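Toy Menders and Storytellers Wanted for the Brerside Toy Library

Brerside Toy Library, Emonthorpe
Part time and sessional, starting in May

We lend toys! Families borrow them the way they borrow books, take them home for up to 28 days, and bring them back for the next child. We have 487 toys on the shelves at the moment and 157 families signed up, and more come through the door every month. It's a busy, noisy, happy place and we need more hands.

Two roles are open.

Toy mender (20 hours a week)
You'll look after everything that comes back across the counter. A lot of it is simple work - checking seams, wiping down blocks, finding the missing puzzle piece (it's usually in the wrong box). Some of it takes real skill, and we'd love to meet someone who enjoys sewing a new ear on a dog or getting a stubborn music box to play again. You'll work at the bench behind the front desk, so children will come over and ask what you're doing. Please be someone who likes being asked.

You should be able to:
Hand sew neatly and use a basic sewing machine
Use small tools safely
Keep a written log of repairs
Lift boxes up to a shelf at shoulder height

Experience with wooden toys is a plus. You don't need a certificate of any kind.

Session storyteller (paid by the session)
Our story mornings are for children under five and the grown-ups who bring them. Each one runs from 10 a.m. to 10:45, with songs in the middle and a toy or two for every story. You choose the books. Our current storyteller, Nipon Suwannarat, is moving up to run the school visits and will sit in on your first few mornings, so you won't be thrown in alone. If you can tell a story in a second language, please say so when you write. Many of our families speak more than one at home, and the Thai mornings have been packed.

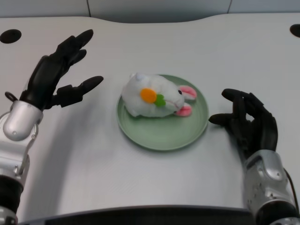
Small plush bunny with a felt carrot on its side.

Soft toys are a big part of both jobs, so be ready for plenty of fuzz!

Pay and practical things
Both roles are paid at the Brerside staff rate, and we'll send you the current pay sheet with your application form. Menders get paid vacation. We're on the ground floor, with step-free access and a bike rack out front. A background check is required and we cover the cost.

How to apply
Write to Nantana Boonchu, library manager, at the front desk address, or drop a letter in any time we're open. One page is fine. Tell us which role you want, when you're free, and about a toy you remember well. Menders are welcome to bring something they've fixed to the interview - finished or half done, we'd love to see it.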